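Open Studio Residency at Wedmont: Frequently Asked Questions
Last updated 05/07/2019

Who can apply?
Any artist over 18 working in painting, drawing, print, sculpture or video. You do not need a degree or gallery representation. Students may apply if they will have finished their courses by August.

How long is a residency?
Each residency lasts 90 days. We do not split it into shorter stays.

What does it cost?
There is a $300 deposit, returned when you hand back your keys. Studio rent is covered by the Duterska Fund. You pay for your own materials, food and travel.

How big are the studios?
The Siregar Building studios are 343 square feet each. Every studio has a sink and a door that locks. 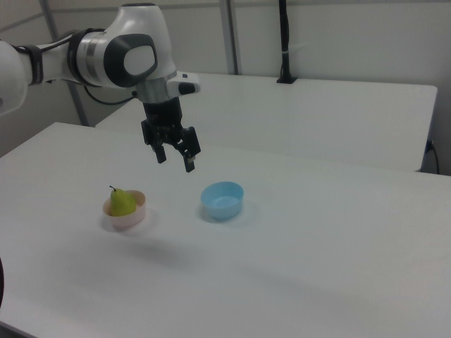
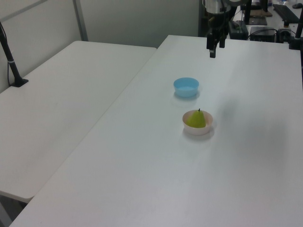 Can I share a studio with another artist?
Up to 2 artists may share one studio. Send a single application with both names on it and a separate set of work samples for each person. The deposit is charged once per studio.

Do I have to show my work at the end?
No. Most residents take part in the group show at Drevik Hall, but it is optional. If you do take part, you must deliver finished work to the hall a week before the opening.

Does Wedmont take a commission on sales?
No. Buyers pay the artist directly, and the artist is responsible for any sales tax.

Can you help with a visa?
We can write a letter confirming your dates and studio. We cannot act as a sponsor or give legal advice.

When will I hear back?
Decisions are sent by email six weeks after the deadline. We are not able to give feedback on individual applications.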